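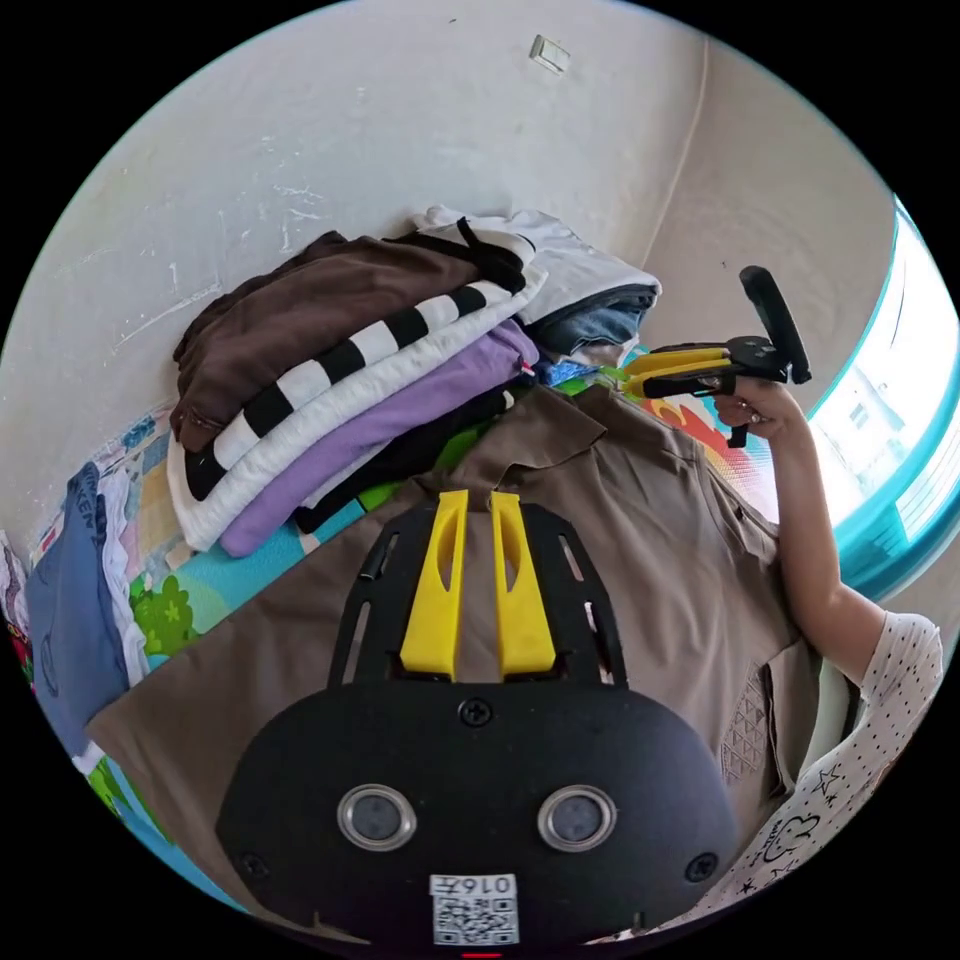
Menow buying notes (README)

Hi! I'm Analyn, and I look after the kit list for Menow, our set of clothes-folding recordings made with hand-held grippers. I wrote this file so that the next person who has to ask for money doesn't start from a blank sheet like I did. Bienvenido Saludo checked the sums and moved a few of my commas.

The folder has the price sheet, the supplier replies and my packing list. Prices are in pounds, before delivery, and were last looked at in March.

We record in pairs, so I budget for grippers in pairs too. A pair from Nakix came to 1,288 with the mounts already fitted. Dekker quoted 875, which looked lovely until I read down to the bit where the mounts are extra and you put them together yourself (I did ask, they don't offer a built version). I went with Nakix and I'd do it again, though if you've got someone patient with a screwdriver, Dekker is worth another look.

Spare fingers are a separate line. Please don't fold them into "sundries" like I did the first time, it got sent back! I put down 122 for a bag of them from Flosutero and asked for yellow, as they show up well against most of the clothes.

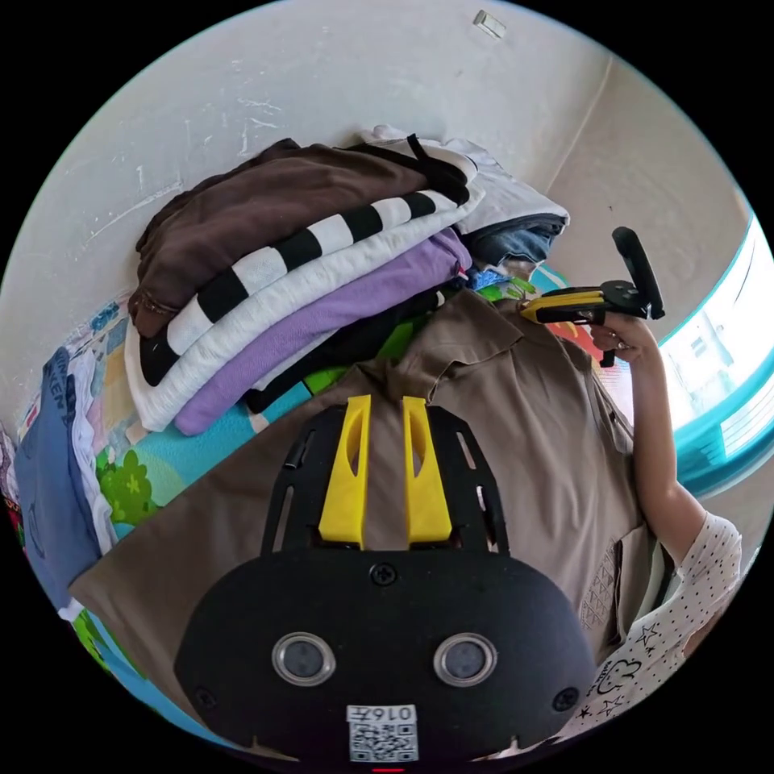 Category: Planning / Rooms and clothes

We work in ordinary bedrooms, on the bed, so there's no furniture to buy. Clothes cost us next to nothing. Mix them up: collared shirts, jeans, something stripy, a hoodie. A patterned bed cover is fine and I wouldn't spend money on a plain one.

Label every unit before it leaves the office and copy the number into the sheet. Allow 5 working days for a replacement, longer if it's coming from Dekker.

Still to do: a price for carry cases, and a second quote for storage drives. Bienvenido has the login for the Nakix account, so go to him if you need an old invoice.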